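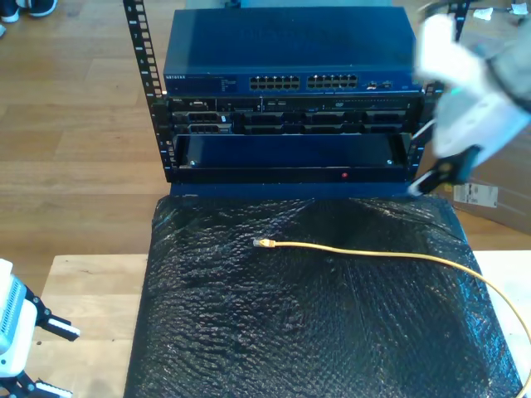 Several teams have asked whether the planner will quietly try again after a failed grasp, and whether they would ever find out that it had. Both parts of that question come up more than any other in requests to the Skitent support desk, so they are taken first.

Skitent Control Software: Frequently Asked Questions

Does the planner retry a failed grasp without telling the operator?
No. Each attempt is written to the run log with its own entry, including attempts that end before contact. By default the planner makes 2 attempts at a grasp and then pauses the task. The limit can be changed in the task file. A retry that was started by the planner is marked "auto" in the log, and one started by the operator is marked "manual".

What counts as a failed grasp?
A grasp is recorded as failed when the fingers close past the minimum width set for the object, or when the measured force stays under the set level. For thin items such as network cables, the width test alone is not dependable. Teams working on cable handling should turn on the force test as well and set the minimum width to suit the cable jacket.

Which tasks are covered by the current release?
The release covers picking up a cable from a work surface, moving it to a port, placing equipment on a rack tray, and returning both arms to rest. Plugging in a connector is offered as a trial feature. It must be enabled separately for each workstation and should be run at reduced speed.

How does the software decide which arm moves first?
Treltik, the scheduling module, gives each arm a time slot and a region of space. If the two regions overlap, the arm with the shorter remaining path goes first and the other holds its position. A task author may override this order. Overrides are checked when the task file is loaded, and a file that would place both arms in the same region at the same time is rejected.

Why does one arm stay still for long periods?
This is usually normal. The arm may be holding for its slot, or the task may give it no work at that stage. The status panel shows "holding" in the first case and "idle" in the second. If the panel shows "no plan", the planner could not find a safe path, and the reason is given in the log.

How does perception handle shiny or dark surfaces?
Glossy plastic, bubble wrap and black metal can all produce gaps or false points in depth data. Vi, the perception module, fills small gaps from the color view and discards points that appear in only one reading. Where a work surface is covered with a reflective material, the surface height should be entered by hand at setup. The automatic estimate may otherwise be off by several millimeters, enough to spoil the pickup of a thin cable.

Does Vi need a model of every device in the rack?
No. It needs the position of the rails and the height of each unit. The rail holes are used to find the vertical position, and the port layout of a switch is read from a short text file. Files for common layouts are supplied with the release. A team may write its own, and the format is described in the setup guide.

Can a port be chosen by number?
Yes. Ports are numbered in the layout file, and a task may refer to any port listed there. The software does not check whether the number matches the label printed on the device. That check is the responsibility of the person who prepares the file.

How often must calibration be repeated?
Calibration should be repeated whenever a camera, an arm base or the rack has been moved. In normal use, a quick check at the start of each session is sufficient. The full procedure takes some 10 minutes per arm.

How long are run logs kept?
Logs remain on the workstation until 800 runs have been stored, after which the oldest are removed. Teams that must keep records for longer should set an export folder. Logs from version 11 and later can be opened in the replay tool. Earlier logs must be converted first.

Can a plan be tested without moving the arms?
Yes. In preview mode the planner and scheduler run in full and no motion commands are sent. Preview results are valid only for the positions recorded when the preview was started.

Who maintains the software?
Verkier maintains the planner, Vi and Treltik, and issues a new release each January. Corrections for faults that affect safe motion are issued as soon as they have been tested. Fault reports should include the task file, the run log and the version number shown on the status panel.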